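Search all kit Go
Search by maker, part or keyword

Drirholm Soft Sorting Set: long-term review

Price: £299 for the set, or £316 with the second cloth
Sold by: Vallgate
Good for: benchtop arms, pick and place practice, demos, student projects
You'll need: your own arm, your own gripper, a big table

I've wanted to write this one up for ages. The Drirholm Soft Sorting Set came into the workshop in September, and since then it's had more than 70 hours of arm time, a fair bit of drinking-tea-and-staring time, and one trip through the post when I sent a damaged cube back. So it's had a proper go!

If you haven't come across it, the set is a tray full of toys and a few coloured cardboard cubes with holes in. Your arm picks a toy out of the tray and puts it in a cube. Which toy goes in which cube is up to you. That's the whole product, and I can hear somebody at the back muttering that they could put it together from the toy shop and the recycling. You could. I did, last year, and I'll come to that.

What makes it such a good set to practise on is how awkward the toys are. Most training kits I've bought are blocks and pegs, lovely crisp shapes that any gripper will pick up all day long, and then you try a real job and everything goes to pieces. Soft toys are floppy. They fold, they snag on their neighbours, they come up by one ear and then swing about. Balls roll off just as the fingers close. Put the lot in one shallow tray and you have a mess that looks a lot like the sort of thing people want robots to sort out.

Setting up

First time through it took me 20 minutes, and most of that was spent smoothing the cloth. I'm not exaggerating. The cloth is a dark green one, big enough for my largest table, and it arrives folded into a very small square with creases you could cut yourself on. I gave up in the end and fetched the iron. After that it was lovely – it takes the shine off the table, it stops dropped balls from bouncing straight on to the tiles (mostly) and the bright toys stand out against it a treat.

The cubes come flat. You fold them up, tuck the tabs in and they're done, no glue needed. They're cardboard right through, coloured on the outside and plain brown inside, and they weigh next to nothing. A bit of double-sided tape underneath is worth the bother if your arm is at all clumsy. Mine is.

There's a little leaflet with suggested layouts. I tried them all once and then settled on my own, with the cubes in a column over on the left of the table and the tray to the right of them, so the arm can go from one to the other without reaching right across itself. I run it on a Simska arm, the older red and black one, and the reach is fine for this layout as long as the tray isn't pushed too far back. If you have something smaller, bring everything in towards the base and it should still be workable.

One thing I'd say to anybody starting out: fill the tray properly. It's tempting to put in a couple of toys and leave nice gaps between them, and for your very first afternoon that's fair enough, but the set only gets interesting when it's crowded.
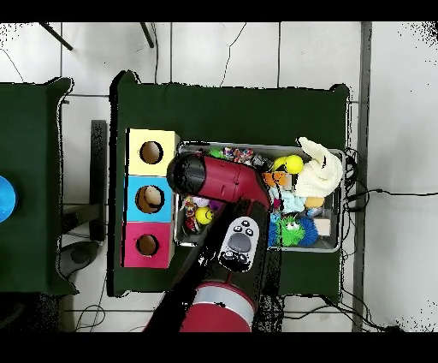 Oriel Tapscott

I've got the tray nicely crowded there, and you can probably guess which one gives me the most grief. It's the cream plush up in the corner, the one that looks like a rumpled towel and is half hanging over the rim. There's no obvious place to grab it. Go in from straight above and you get a pinch of fabric, which sometimes holds and sometimes slides out halfway to the cubes. I've had better results coming down at the thickest part of the bundle and closing slowly.

The blue spiky ball is my favourite, and it's a terror too. All those long soft tendrils bend out of the way as you close on it, so you have to keep squeezing for longer than feels right. It also likes to sit underneath other things. In the layout I was running it had the fuzzy green one with the little face resting on it, and if you go for the ball first you can bring the pair of them up together, or lose both. Top one first is the sensible order, but try getting your software to see it that way...

The easy ones are the yellow balls. There's a tennis-style one and a smiley one, and they're a good size for an ordinary two-finger gripper. I use them as my warm-up at the start of the day. If the arm can't get the tennis ball into the yellow cube, there's no sense in carrying on and I go and check my camera position. The small wooden block is useful in the same way. It's the only hard, square-edged toy I keep in the mix, and it shows up a gripper that's been set too gentle for anything but fluff.

The cubes

Yellow, light blue and a really loud pink. Each has a round hole in the top, and they're not all the same, so do look before you decide what's going where. The pink one has a smaller hole, and I didn't take any notice of that on day one. I'd told the arm to put the big soft toys in pink. You can imagine. It laid the first one neatly over the hole like a hat and went back for another, very pleased with itself.

Once I'd swapped the rules round, it became a nice extra bit of difficulty. Small things in pink, bigger and floppier things in yellow or blue. I've also run it with balls in one and plush in the other two, and by main colour, which is a nightmare with the patterned red, blue and white toy. (What colour is that? I still haven't decided, so I can hardly blame the robot.)

You can peer in through the holes and see what's landed, which is handy when you've nipped out of the room. A camera looking down from over the table can often see in as well, if your lighting is kind.

How they've lasted is my main grumble. It's cardboard, and cardboard doesn't enjoy being leaned on by a robot. One of the originals got a crushed corner when I came down too low, and it never sat square again. Vallgate were very good and swapped it, but I had to pay the postage back. A spare set of flat cubes in the box would have been a kind thought at this price.

The tray

Nothing fancy, it's a grey plastic one with raised rims. Shallow, and I'm glad of it, as a deep bin would have my gripper knocking its elbows on the sides. The grey is a good plain background for a camera. The rim does catch toys though, and anything draped over it tends to get dragged along the edge before it comes free. I've decided I like that. It's the kind of nuisance you meet in real bins.

It slides on the cloth if you bump it hard. I've put a bit of rubber matting under mine.

What it's like to live with

Resetting is quick, and that matters to me more than almost anything on the leaflet. Tip the cubes out, give the tray a shuffle, off you go again. With my old home-made version (supermarket boxes and whatever the charity shop had in) I spent half my life re-taping things, and the box flaps kept springing up and blocking the holes. I sold a whole weekend to that project and I'm not getting it back.

Do keep your cables tidy on the table side nearest the tray. Mine trail off the right-hand edge and down across the floor in a tangle, and I've caught my foot in them on more than one Wednesday evening. Nothing to do with the set, of course, but you'll be going round and round that table picking up strays, so save yourself the stumble.

The toys have come through well. Plush gets a bit grubby and I've hand-washed a couple of them, which did no harm, though they take an age to dry. I'd happily buy a top-up bag of odd shapes. Retamal do one for their own sorting kit and I'm told the sizes are close enough, but I haven't tried it so I can't promise.

The second cloth

If you've a second table in reach, get it. I have one off to the left with the spare cloth over it, and it keeps toys that aren't in play off the main table but close by. If you've only the one table then save your money. It's the same green cloth again, creases and all.

Would I buy it again?

Yes, I think so. It isn't cheap for a tray, some toys and some folded card, and I winced when I paid. But it's had far more use than the posh peg board I bought the same year, and my grasping has come on more from that cream towel thing than from any amount of blocks. Beginners might want to borrow one first. Anybody whose arm already does blocks in its sleep should have a look.

Vallgate list it under practice sets, and it tends to go out of stock, so put yourself on the reminder list if it's showing as unavailable. The arm isn't included, and neither is the iron.

Contact us | Delivery and returns | © Vallgate, all rights reserved | Back to top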